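Ticket 218: Sundeck booking page sends the confirmation twice, then drops the guest's note
Status: Open, waiting on reply
Opened: 2024-08-16

Hello again, and thank you for being so patient with me last time, when I had the calendar set to the wrong time zone and blamed you for it. I have tried to be more careful with this one and wrote things down as I went.

We run a small guesthouse in Skarkorberg and take all our bookings through Sundeck. Since the update, every guest who books more than one night gets two confirmation emails. The first one is perfect, with the note they typed ("arriving late, please leave the key") right where it should be. The second comes a few minutes later, looks the same, and the note is gone. When I then open the booking on my side, the note is gone there too, and that is the part that really worries me, as we had a family standing at a locked door over it.

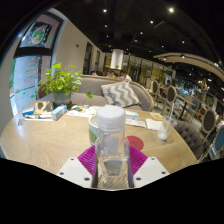

What I have tried so far:

Logged out and back in, on the laptop and on my phone. No change.

Turned off the automatic reminder under Messages. I was sure this would be it! Still two emails.

Made a test booking in my own name for one night. One email, note kept. Made the same booking for two nights and got two emails, note lost. I did this again after supper to be fair to it, and it went the same way.

Switched from the Estitz template back to the plain one. Two emails again, only uglier.

Reply from support: Thank you for such a thorough write-up, it saves us a lot of back and forth. Could you open Settings, then Connections, and tell us whether Skinner is listed there, and if so, whether "Sync stays" is ticked?

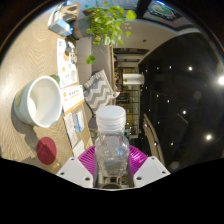 My answer: Yes, Skinner is there (we use it for the cleaning list) and "Sync stays" was ticked. I don't remember ticking it, but I was in that menu back in March and I do tend to wander. I unticked it, saved, and made another two-night booking. One email, and the note stayed put. I could have danced.

I still have two questions, if you can bear it. The cleaning list now shows only the first night of each stay, so could I have the sync back without the second email? And is there any way to recover the lost notes? I can copy them out of the first emails by hand if I must, but there are 50 of them and my eyes aren't what they were.

Many thanks, and no rush before Monday.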